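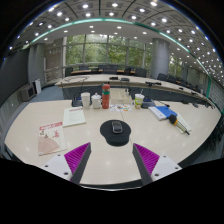

## 議事録の保存と書式の見直しについて

本稿では、筆者が事務を担当している読書団体「ペテル会」の議事録について、三月に行った見直しの経過を記します。前回の記事で予告した索引の件は、作業が終わっていないため次回に送ります。

ペテル会の例会は月に一度、午後七時から開かれます。議事録は発足当初から作成されていますが、書式は担当者ごとに異なり、手書きのもの、ワープロ専用機で印字したもの、表計算ソフトの罫線の中に文章を収めたものが混在しています。昨年末の時点で、保存されている紙は1,943枚に達していました。このうち綴じ紐が切れていた二冊については、順序の復元に相当の時間を要しました。

### 一 保存年限

従来の会則には保存年限の定めがなく、すべてを永年保存とする慣行が続いておりました。今回、次のとおり区分を設けました。

- 総会の議事録および会則の改正に関する記録は永年保存とする。
- 例会の議事録は紙を10年、電子データを永年とする。
- 出欠の連絡、会場の予約票、茶菓代の控えは4年とする。
- 配布資料は、議事録に添付されたものに限り本体と同じ年限とする。

四点目については異論がありました。配布資料には読書会の課題本に関する手製の年表や地図が含まれており、議事録よりもむしろ資料の方に価値があるという意見です。筆者もこの意見には理があると考えますが、添付の有無という基準を外すと整理の担当者が一枚ずつ判断することになるため、当面は原案のままとしました。年表と地図は別に箱を設け、年限を付さずに置いてあります。

### 二 書式

新しい書式はA4判縦、一件につき原則2ページ以内です。冒頭に開催日、場所、出席者、課題本の書名を置き、続いて決定事項、報告、意見交換の順に記載します。決定事項を先に置く形は、ウォリーナ市で同種の会を運営しているロシェル・タウヒリ氏から教えていただいたものです。先方では長く発言順に記録していたところ、決定の内容を後から探すのに苦労し、現在の形に改めたとのことでした。

発言者の氏名については、決定に関わる提案と反対意見にのみ付すこととしました。課題本の感想には氏名を記しません。この点は会員の間でも受け止めが分かれ、自分の感想が誰のものか分からなくなるのは寂しいという声が寄せられています。希望者は末尾の「感想欄」に記名で寄稿できるものとし、分量は一人400字までとしました。

なお、文末は「である」調に統一します。過去の議事録には敬体と常体が同じ段落に並ぶものが多く、書き写す際に毎回迷いが生じておりました。

### 三 電子化

読み取りは解像度300dpi、白黒ではなくグレースケールで行っています。鉛筆書きの訂正が白黒では消えてしまうためです。ファイル名は開催年月、会合の種別、枝番の順とし、題名は入れません。以前は「重要」「最新」「最新の修正」といった語を付したファイルが並び、どれが確定版であるかを本文で照合する必要がありました。

進捗は三月末の時点で全体の60パーセントです。残りは主として感熱紙に印字された時期のもので、文字の退色が進んでいます。判読できない箇所は推測で補わず、字数の見当がつく場合は四角の記号を並べ、つかない場合は「以下判読不能」と注記しています。この方法はムワナイシャ・オコス氏の助言によります。同氏は書簡の翻刻に長く携わっており、補った文字は後になると原文と区別がつかなくなる、とのことでした。

データは会の共有領域に一部、外付けの記憶装置に一部を置きます。外付けの方は「クルヌラ」と題した灰色の箱に納め、紙の永年保存分と同じ棚に並べました。箱の名称は最初に整理した課題本の題名に由来するもので、特段の意味はありません。

### 四 確認の手順

議事録の案は例会後一週間以内に出席者へ回覧し、次回例会の冒頭で承認を受けます。修正の申し出は書面または電子メールに限ります。口頭での申し出を受けた場合、筆者の控えに残らず、承認の場で食い違いが生じた例がありました。

欠席者への送付は承認後とします。ただし会費や会場の変更など、次回までに知らせる必要のある事項は、議事録とは別の通知として先に送ります。

### 五 残された課題

旧ビジャヌエバ文庫から引き継いだ寄贈目録の扱いが決まっておりません。目録の余白に初期の例会の出席者名が書き込まれており、目録として保管すべきか、議事録に準ずるものとすべきか、会員の意見を求めているところです。余白の筆跡には少なくとも二種類あり、古い会員の方に確認をお願いしています。

表紙の色分けについても要望がありましたが、在庫の厚紙を使い切るまでは現行の薄緑を続けます。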